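Ralura dual-arm kit, first month impressions
Forum: Arms and Grippers > Kits and Reviews

stepan_p
OK so the Ralura two-arm kit has been on my bench since March and I promised a few of you a write-up. Short version: I love this thing. Paid 3,833 for the pair with the stock grippers and the Juntunen controller, and I was teaching it positions the same evening I opened the boxes.

What I've been doing with it is pouring, mostly dry stuff into bowls. Pouring is a great test because you find out fast how smooth the wrist is. If it steps at slow speed, everything comes out in one lump! The Ralura wrist doesn't step. You can set a tilt rate and it holds it all the way over.

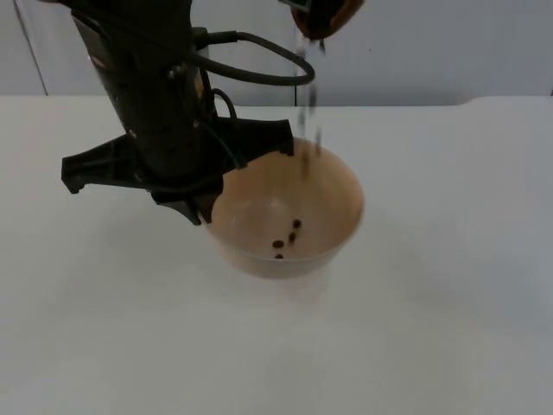
Teaching is by hand. You hold the button on the forearm, drag the arm where you want it, let go, and the point is saved. Two arms share one timeline, so you can tell one to wait until the other is clear (or not, if you like living dangerously). I have 13 saved routines now and only two of them needed any typing.

Gripes: the manual is thin, and the cable loops on the outside of the arm bug me. I'd pay extra for internal routing.

Stepan Prokopenko

marrowfat
Great write-up, thanks! How are the stock fingers? I've heard they're the weak spot.

stepan_p
They're flat plastic and they flex a bit under load. Fine for containers and light bowls. I wouldn't pick up a full mug with them.

benchdog_tx
I'm going to be the grump. I had the Ralura on loan next to my Ernden and sent it back. Hand teaching is lovely, agreed, but repeatability drifted on me after a long run. I logged 757 cycles of a plain pick and place and by the end I was re-teaching the drop point. The Ernden costs more and feels like a tank, and I have never had to touch a point twice.

stepan_p
Did you run the warm-up routine first? It's buried in the settings menu, page 87 of the PDF. Mine wandered too until I started doing that every morning. Since then I've left the points alone.

benchdog_tx
I did not, and I'd argue a kit at that price should do it by itself on power-up. But fair enough, I'd be curious to see your numbers on a long run.

stepan_p
No argument there, it should be automatic. I'll set one going overnight and post the log.

quillwort
Can you swap the grippers? I have a set of Grollier soft fingers doing nothing in a drawer.

marrowfat
Seconding this question, I have the same set.

stepan_p
The wrist takes four screws and the pattern is printed in the back of the manual. I haven't tried the Grollier ones. Measure before you order an adapter, the bolt circle is smaller than I expected.

hexkey_hal
For anyone on the fence: I bought one arm and regretted it. So much of the fun is in having the second one do something useful while the first is busy. The upgrade to a pair later cost me more than buying both up front.

benchdog_tx
Disagree, start with one. Most people I know never get past the first arm, and learning the timeline with two is a headache.

hexkey_hal
Took me one weekend and a pot of coffee!

quillwort
Measured the Grollier set tonight. Holes are too wide apart by a couple of millimeters, so it's going to be an adapter plate. I'll put the drawing in the files section once I've cut one and checked the fit.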